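The Runway

Mavance had money for 100 days when Waltraud Gisler joined the board, and for 316 slides, all of which she was shown before lunch.

"Who is this for?" she asked at slide forty.

"The customer," said Worku. He had founded the company in his sister's garage and still dressed for the temperature.

"Which customer?"

Worku looked at his finance man, and his finance man looked at the door. They had one customer. It was Iltach, a maker of garden sheds, and Iltach had signed up by mistake while trying to cancel something else.

Waltraud wrote "one" on her pad and underlined it. She had spent twenty years investing other people's money and had learned to underline early, while the pen was still working. 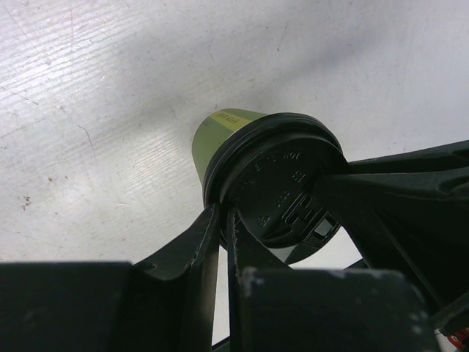

Two: The Offer

The offer came from Prumlow in May. Prumlow was an accelerator, meaning it took young companies and made whatever was going to happen to them happen sooner. It would put in enough for another year. It wanted a third of the company, a seat on the board, and a change of name.

"What's wrong with Mavance?" said Worku.

"They say it tested badly."

"With who?"

"With 501 people who had never heard of it."

He went for a walk. When he came back he had decided to be insulted by the third, accept the seat, and fight to the death over the name. Waltraud told him this was the wrong order. He said it was his company. She said that for the next nineteen days it certainly was.

They met Prumlow in a room with beanbags. Waltraud stood. The man from Prumlow lay almost flat and talked about velocity, and Worku, sinking slowly beside him, said he would never sell the name, never, it had been his grandmother's.

"Your grandmother was called Mavance?" said Waltraud in the elevator.

"She had a dog."

Iltach called that evening at six. They had finally found the right person to speak to about canceling. Worku took the call himself and kept them on the line for two hours. By the end of it they had not canceled, and they had asked if the software could do fences.

"Can it?" said Waltraud.

"It can't do sheds," said Worku, and opened slide 317.
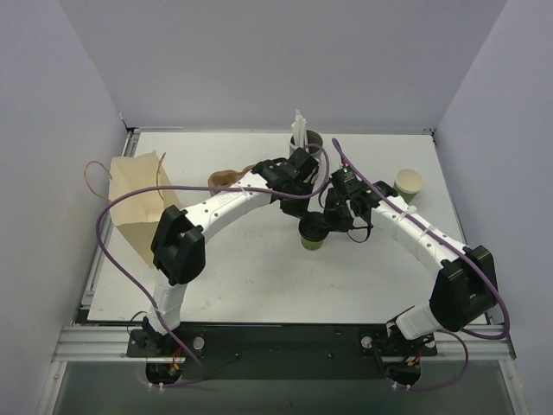
Comments

Tobes: I worked for this man. Different name, same beanbags. We had 3000 sign-ups and every one of them was my boss's cousin.

hollis_p: Does he get the money or not? I read to the bottom twice.

Marnie K: The dog should have had the board seat.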